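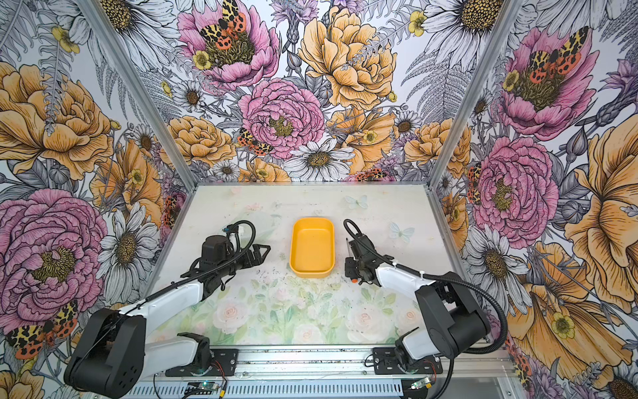 Yellow-orange tray with rounded corners and raised rim, shown empty.

The Hikcombe Cycle: Collected Edition
by Margit Antal
Translated by Consuelo Carhuamaca
Illustrated by Győző Pálfi

Publisher: Mollus
Format: Hardcover, 2 volumes in slipcase
Pages: 1,175
Language: English
Print run: 3,000
Release date: 7/6/26
Status: Open for preorder

Product details

The collected edition brings the full Hikcombe Cycle into English in one set. Until now only the first novel, The Salt Stair, had been translated, and that paperback has been out of print for years. Used copies are hard to find and usually in poor shape.

The cycle follows three generations of bell founders in the river town of Hikcombe, where each bell cast has to be given the name of a drowned person. In The Salt Stair, the apprentice Ruggiero casts a bell with no name and is sent down the river to find one for it. The later books move back and forward in time from that journey. They can be read in any order after the first, but the set prints them in the order the author prefers, with the prequel last.

Contents

Volume one
The Salt Stair
Flenent
The Winter Tongue

Volume two
The House Below the Weir
A Bell for Ruggiero
Four short stories, including "The Ferryman's Ledger," which has not appeared in English before
Afterword by the author
Talk between Margit Antal and Ferhat Özkan
Glossary and list of characters

About the translation

Consuelo Carhuamaca has translated all of the books new for this edition, including The Salt Stair. Readers of the old paperback will notice some changed names. The town of Flenent was called "Flennet" there, and the guild officers had English titles that have now been put back to the author's own words. The glossary lists both forms. Two chapters that were shortened in the paperback -- the toll house and the second flood -- are given in full.

The talk with Ferhat Özkan was recorded in January and is mostly about the short stories and how the prequel came to be written so late. It gives away the end of A Bell for Ruggiero, so new readers should leave it until they have finished.

Art and binding

Győző Pálfi drew new cover art for both volumes and a chapter heading for each novel. The map of the river was redrawn by Vlastimil Hájek and is printed on the endpapers. It is the same map in both volumes, but the one in volume two adds the places named in the short stories.

The books are sewn and bound in dark green cloth with a ribbon marker. The slipcase is plain gray board with the title stamped on the spine side. The books do not have dust jackets -- the cover art is printed on a paper panel set into the front cloth.

Signed copies

100 sets come with a bookplate signed by the author and the translator. These are sold as a separate item and cannot be combined with a standard preorder. If you have already ordered the standard set and would like a signed one, cancel the first order from your account page and place a new one. Limit one signed set per customer.

Shipping

Preorders ship in the order they were placed. The two volumes are not sold separately, and we can't replace a single volume except where it arrives damaged. Please report damage within two weeks of delivery and keep the carton. If your order includes other titles, everything will be held until the set is in stock, so place a separate order for anything you want sooner.

An e-book is planned but has no date yet. It will include the short stories and the glossary, without the talk.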